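Subject: Re: [plekau-watch] Ministry statement on the Plekau checkpoint
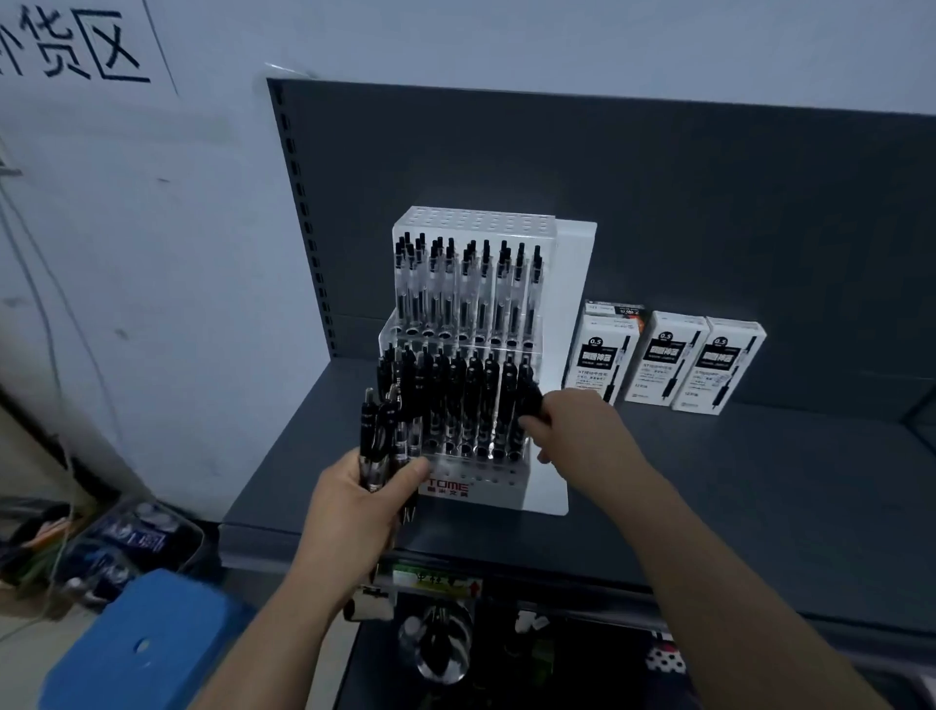
Veronika, thanks for forwarding the communiqué. I have now read it twice and am no wiser, so full marks to whoever drafted it. The statement says the garrison at Plekau "remains at its assigned strength", a number it then declines to give. In February the same office gave us 300 men, and the interior ministry gave us 1095, on the same afternoon, for the same hill. I'd settle for one of them putting up a sign in big hand-drawn characters on a plain white wall, like the one in the photo, and sticking to what it says. A price-label strip along the edge of each claim would help too.

Veronika Medve wrote:
> The new communiqué says the exchange of fire on the
> Clanemetti road lasted "a short time" and that order was
> restored by units loyal to the command. It doesn't say
> which command. The Clulletti brigade put out its own
> version an hour later and claims the road was never lost.
> Can we use either of these in the digest, or do we wait?

I'd wait. Neither side disputes that there was shooting, and neither will say who started it, so at the moment we have a road and some noise. The Clulletti people do at least name a unit. The trouble is that it's the unit they told us was disbanded in the spring, with a parade.

On casualties: the brigade says five wounded and the ministry says none "of note", a phrase I would not care to read from a hospital bed. The clinic at Dal Bello told me on the phone that they had admitted people from the road and wouldn't say how many. Please put that in as it stands. Don't add up the different accounts, we did that last time and got a letter.

The ceasefire monitors are meant to have access to the checkpoint again next week. They were also meant to have it last week, when they were held at the river for roughly 40 minutes and offered tea. Their report is brief and mostly complimentary about the tea.

If anyone on the list has the brigade's original text and not the translation, could you send it to me off-list? The English has "repelled" in one paragraph and "received" in the next for what looks like the same convoy, and I'd like to know which it was before we print either.

Ada Cocco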